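Budgeting for a Bin-Picking Cell

From the Fikia shop-planning wiki. Main author: Annelore Lenz. Last big rewrite in August.

A bin-picking cell is a robot arm, something to grab with, something to see with, and a set of containers that things get taken out of or put into. People also call it a picking station or a tabletop cell. I've planned a few of these now, first at Oltutside and later for the Stestance project, and I've gotten the budget wrong in a different way each time, so this article is mostly about money and lead times. The control side has its own page.

What goes in the budget

Everybody starts with the arm, and fair enough, it's the biggest line! But on the Stestance sheet the arm was one row out of 54. The rest was mounting plates, cables, a spare gripper, a second spare gripper (I'll get to that), table, lighting, bins, test items, shipping, and a whole pile of small stuff that came out of petty cash until our bookkeeper put her foot down.

I sort the rows into three groups: things we buy once, things that wear out, and things we'll change our minds about. The last group is where I keep most of the slack. Fingertips belong there. So does anything that touches the items being picked, bins very much included.

Bins and table surface

Bins look like the cheap part, and per piece they are. Then you decide halfway through that you need a different depth and you've got 200 of the old ones on a shelf. Order a handful first, run them for a couple of weeks, then place the real order.

Clear plastic is worth a paragraph of its own. It's easy to find, it stacks, and people walking past can tell what's inside. It's also hard on depth cameras, which tend to look straight through the walls or catch a highlight on the rim and report something silly. If your job will involve clear containers in real life, buy clear ones for the cell too and put extra setup time in the plan. I used to budget opaque gray bins for the early weeks and switch over later, and all that did was move the trouble to a month when we had less money left.
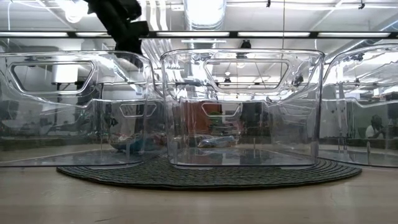 Lighting goes on the same order as the bins, in my book. The Yupanqui crew bought theirs three months apart and ended up paying for the camera setup work twice. Diffuse panels cost more than bare strips, but they cut down on glare. Get a quote for both and bring a bin along to the showroom if they'll let you (ours did, and threw in coffee).

For the table, anything stiff will do. I like a plain top that can be drilled and then replaced. Put a spare top on the list. You'll want mats or liners as well, and it pays to pick a couple of textures, because software that's only ever met one background gets picky about it.

Lead times

The longest wait on my last plan was the gripper, at 9 weeks. Arms can come faster than you'd think if the dealer has a demo unit to sell. Custom plates depend completely on how busy the machine shop is. I call them on a Monday, before their week fills up, and I ask for a date in writing.

Now, the second spare gripper. A gripper is the part most likely to meet a table edge at speed. With one spare you can survive the first bump, but then you're running without a net for another 9 weeks while the replacement ships. So, two spares. I've had arguments over this line and I've won most of them.

Running costs

Set aside money for fingertips, cables, cleaning supplies and fresh test items. We put in 300 dollars a month at Oltutside and came close to that most months. Scratched bins get swapped out and go to the parts room, where they're still perfectly good for screws.

Staff time is the row people leave blank. Somebody has to refill, reset and tidy between runs, and for a new cell I plan on half a person. Once things settle down it drops, though it never got to zero for us.

Renting first

Some dealers will rent an arm by the month and take part of the rent off the price if you buy. Read the part about damage before you sign. Insurance for a rented arm was its own row on our sheet, and it took longer to arrange than the rental did.

See also: Gripper selection; Floor space and power; Writing a purchase request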